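Manuals > Vovach Tracker > Set-up > 4. Pairing two handheld grippers
By Wolfram Fuchs, updated July

4. Pairing two handheld grippers

This section explains how to bring both grippers into one common coordinate frame, so that Vovach can record the left and the right hand on the same timeline. Please finish section 3 (lens calibration) for each gripper first.

4.1 Start the pairing

1. Connect both grippers to the recording computer and open Vovach.
2. Go to Devices > Pair. Two entries must be in the list. If you see only one, press Refresh and wait until the second appears.
3. Choose which gripper is the reference. All positions will be given relative to this one.
4. Enter the printed side length of the marker in millimetres. The value in the standard profile is 40. Measure the black square only - the white border does not count.

Note: The marker must lie flat on its plate. A bent corner gives a wrong tilt, and the software does not warn you about it.

4.2 Capture the marker views

5. Press Capture. Hold the reference gripper still and move the other one slowly in front of it, with the marker turned towards the reference camera.
6. Tilt the marker to the left, to the right, up and down. The counter goes up only when a new angle is accepted.
7. Continue until the counter shows 300, then press Solve.
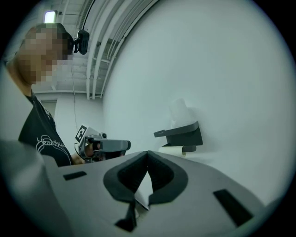 Does the marker have to stay in view during the whole capture?
It may leave the view for short moments. Vovach drops these samples and continues when the marker is found again, but after 6 seconds without detection the capture stops and you must repeat step 5.

4.3 Check the result

8. Read the value "Residual" in the result window. Below 1 pixel is good. With a higher value, delete the pairing and capture again with slower movements.
9. Press Save. The pairing is written to the session profile, and older recordings keep their old pairing.

Caution: Do not change the focus or the lens after saving. The pairing becomes invalid, also when the residual looks fine.

Caution: If Solve stops at around 52 per cent, do not close the program. Wait for the error message - otherwise the log file is lost.

Related pages
3. Lens calibration
5. Time offset between devices
Exporting sessions to Fliltov
Error messages of the Albers solver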